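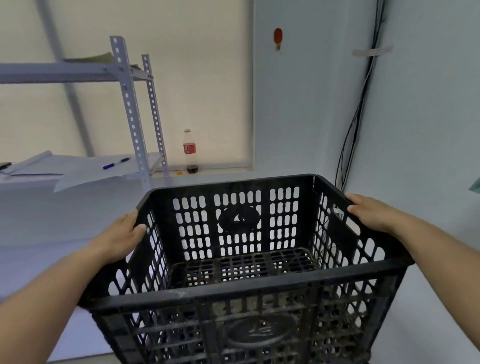 Última alteração: 16 de novembro de 2024

Chamado 424 – Bicicleta elétrica de carga não é destravada pelo app (estação Cárdenas)
Situação: resolvido, em observação
Produto: Hindora, frota compartilhada
Aberto por: operação de rua

Pessoal, vou registrando tudo neste chamado mesmo, porque na outra semana a conversa ficou espalhada em três grupos e ninguém achava mais nada. Desculpem o tamanho!

O problema: desde o fim de outubro, as bicicletas de carga da estação Cárdenas aparecem como disponíveis no app, a pessoa lê o código, o app diz "viagem iniciada" e a trava traseira continua fechada. O cronômetro corre, o cliente fica ali puxando a bicicleta e depois (com toda a razão) liga para reclamar da cobrança. Só acontece com as de carga. As comuns, na mesma estação, saem normalmente.

Primeira tentativa
Reiniciei a trava pelo painel, aquele comando de sempre. Funcionou por umas horas na bicicleta 13 e aí ela travou de novo. Na 6 nem fez cócegas. Troquei a bateria da 6 por uma cheia, achando que fosse tensão baixa, e deu na mesma.

Segunda tentativa
Testei com o meu celular e com o aparelho da empresa, um com dados móveis e outro no wi-fi da padaria da esquina (obrigado, padaria). Mesmo resultado nos dois. Então descartei o celular do cliente, que era a aposta do pessoal do atendimento. O Bluetooth encontra a trava, o app pareia, manda abrir e a resposta volta com erro de tempo esgotado. Anexei o log completo, mas o trecho que interessa é este:

unlock_request enviado
aguardando confirmação
timeout
trip_status = started

Reparem na última linha! A viagem começa mesmo sem a confirmação da trava. Para mim são dois defeitos diferentes, um na trava e outro no app, e pedi para separarem.

Terceira tentativa
Escrevi para a Sivberg, que fornece as travas. Quem respondeu foi o Ramesh Bhatt, muito atencioso, e perguntou a versão de firmware. Fui conferir uma por uma e aí apareceu a diferença: as de carga receberam a atualização de outubro e as comuns não. Ele explicou que nessa versão a trava espera até 300 milissegundos pela resposta do controlador e depois desiste. O controlador das bicicletas de carga é o da Plusent, mais lento para acordar quando a bicicleta fica parada muito tempo. Faz sentido com o que eu via na rua: de manhã cedo falhava quase sempre, e à tarde, com a bicicleta circulando, falhava bem menos.
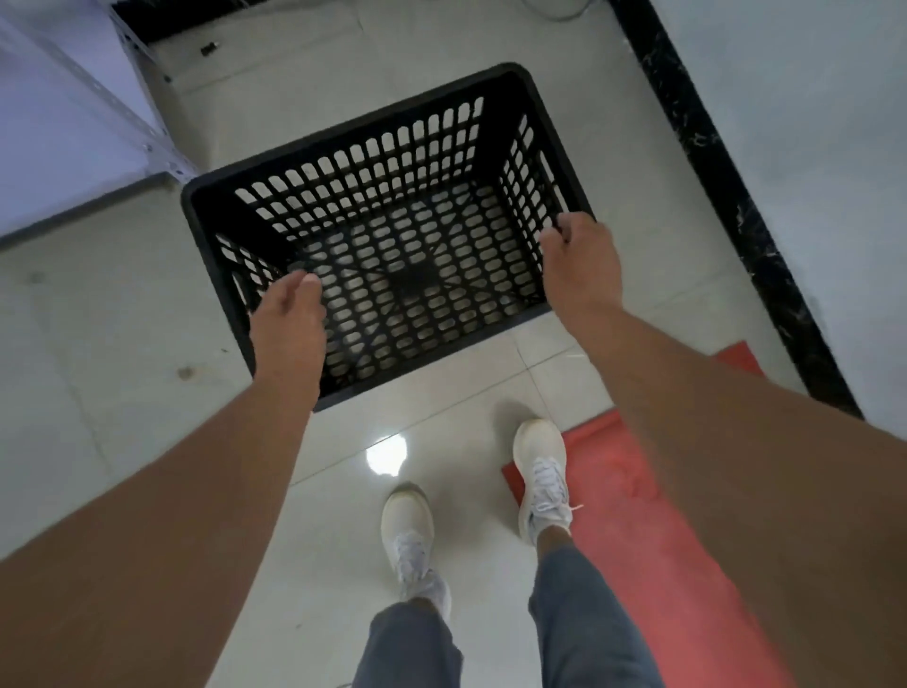

Quarta tentativa (a que deu certo)
O Ramesh mandou uma versão corrigida, com tempo de espera maior. Passo a passo, para quem for repetir em outra estação:

1. Coloque a bicicleta em manutenção no painel antes de mexer. Eu esqueci na primeira e um cliente tentou alugar no meio da atualização.
2. Conecte pelo Bluetooth, bem perto da trava, e envie o arquivo novo. Não feche o app de serviço enquanto a luz estiver piscando.
3. Desligue e ligue o controlador pelo botão embaixo do selim.
4. Deixe a bicicleta parada até o controlador dormir e só então teste o destravamento. Testar logo em seguida não prova nada.
5. Devolva para disponível e anote a versão no campo de observações.

Fiz primeiro na 6 e na 13, deixei passar a noite e voltei cedinho. As duas abriram de primeira, que alegria. Depois atualizei as outras de carga da estação e até agora não entrou reclamação nova.

O que ficou pendente
A cobrança sem confirmação da trava continua lá, só não aparece porque a trava voltou a responder. A equipe do app abriu um chamado próprio e por enquanto os estornos são manuais. Se chegar cliente com viagem de poucos minutos e sem deslocamento, podem estornar sem me perguntar.

Falta também saber se as de carga das outras estações receberam o mesmo firmware em outubro. Se alguém passar por uma delas, me manda a versão por aqui mesmo?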